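Badura Football League confirms revised format and match data rules for coming season

The Badura Football League has confirmed changes to its competition format, squad registration rules and match data reporting. The changes take effect from the opening round in March and apply to all senior clubs.

The home and away season will be followed by a finals series played over three rounds, replacing the single semi-final and final used previously. Clubs level on points will be separated by goal difference, then goals scored, then the results of matches between the clubs concerned. Disciplinary record has been removed as a tie-breaker.

Squad lists must be lodged before the first round and may be amended in two registration windows, the second closing in July. A player registered with one club may not appear for another in the same window unless a transfer form has been signed by both clubs. Players on dual registration - permitted only between a senior club and its affiliated youth side - are exempt from this clause.

Gindent has been appointed to supply match data services. Goals, cards, substitutions and minutes played will be recorded in a standard format for every senior fixture, and clubs will receive a report by 9 am on the morning after a match. Nearly 200 fixtures are covered by the agreement. Corrections may be requested until the start of the club's next match, after which the record is final.

Player appearance totals from earlier seasons have been reconciled with the new system. League finals count towards a player's total, as do matches abandoned after half-time where the result was allowed to stand. Pre-season and trial matches do not. Players reaching 100 league appearances will be listed in the monthly bulletin. 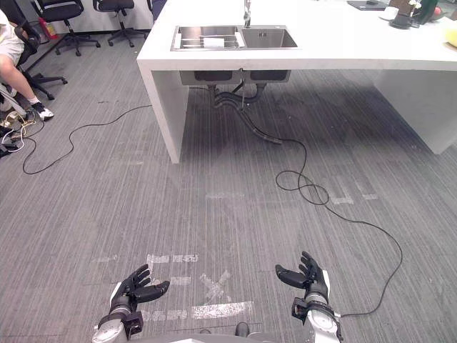

The Ó Riain Cup will continue as a separate knockout competition. Cup appearances and goals will be recorded in their own table and will not be added to league totals. Drawn cup ties will go directly to penalties, with no extra time, except in the final. Yellow cards do not carry over between the two competitions, but suspensions arising from a red card apply to the next match in either.

Lalilus remains the official match ball supplier for both competitions. Home clubs must provide three approved balls for each fixture, inflated and available to the referee before warm-up.

The full competition rules, including the amended registration form, will be sent to club secretaries in February.

Media enquiries: Badura Football League, communications office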